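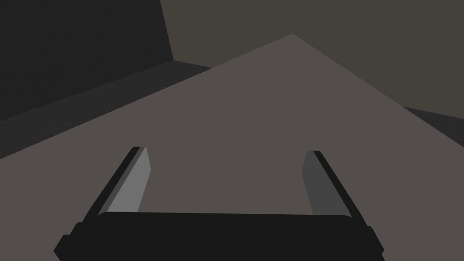 The test lead at Render has a rule about gripper comparisons: she doesn't read the summary slide until she has seen the list of failures. Most vendors, she says, never get around to sending her the list.

Her lab spent the spring comparing two parallel-jaw grippers, one from Tekby and one from Pacheco, almost entirely in simulation. She agreed to talk about it on the condition that I not call it a shootout. I had my own doubts going in. A simulated gripper over a simulated table will do pretty much what its settings tell it to do, and I wanted to know why anyone should base a purchase on that.

"You shouldn't," she said. "If somebody bought a gripper off my numbers alone I'd be worried about them."

So what are the numbers for? She had 354 simulated grasps per gripper, run through a controller from Ketivetti that her group was also trying out. The Tekby model completed more of them. She wouldn't let me print the margin, and when I pushed, she said the margin changed every time somebody touched the friction value on the finger pads.

"We had it at one setting for weeks because that was the default. Then a colleague asked where the default came from. I went looking. It was a number somebody typed in."

They reran everything with a lower value and the lead shrank. With a lower one still, Pacheco came out ahead. I asked which setting was right. She said she had asked both companies for measured friction on their pads and had gotten a brochure from one and a phone call from the other.

This seems to me like a good place to stop the project, and I told her so. She disagreed, though not as strongly as I expected. The simulation had been useful, she said, for the dull parts: whether the fingers clear the tabletop when the wrist comes in low, whether the camera view from behind the palm shows enough of the space between the jaws, how wide the jaws need to be open before the approach starts.

"Geometry I trust. Contact I don't. If the palm blocks the view in the simulator, it's going to block the view on the bench."

The wrist view was where the two products really parted ways, in her telling. A wide palm eats up the bottom of the picture, and the software has to find the object in whatever is left. On the Pacheco model they moved the camera mount 3 times before they were happy. None of that shows up in a success rate. It does show up in how long a person sits there moving a camera mount.

I asked about the table. The scenes I'd been shown had very little in them, just flat color on every surface, and I've never set foot in a shop that looks like that. She laughed and said a plain scene was easy to reason about, and that once you add texture and shadows you spend your time arguing about the texture and shadows. I find this answer convenient. A vision system that has only ever looked at matte brown and dark walls hasn't been asked much.

"Sure," she said. "That's a fair hit. We have a cluttered set. It's smaller."

How much smaller? It has 11 scenes.

Then there is the controller. Ketivetti's sales page talks about smooth closing and gentle contact. In simulation the fingers closed smoothly every time, and she gave that no weight at all. Real jaws have slack in them and cables that pull. The one bench trial they've managed so far was 270 grasps on the Tekby unit, and she described the closing motion there as "fine, with a twitch." She doesn't know whether the twitch belongs to the controller or the gripper. Neither company thinks it is theirs.

The Pacheco unit is due on the bench in June. Until it has gone through the same trial, she says, there's no comparison to report, only two models that behave differently when you change a number. I asked if she'd told her managers that in those words.

"I told them we need more bench time. They asked if we could do it in simulation."

She has a favorite, which she named and then asked me to leave out. It has to do with how easily the finger pads come off for cleaning. Neither model in the simulator has removable pads.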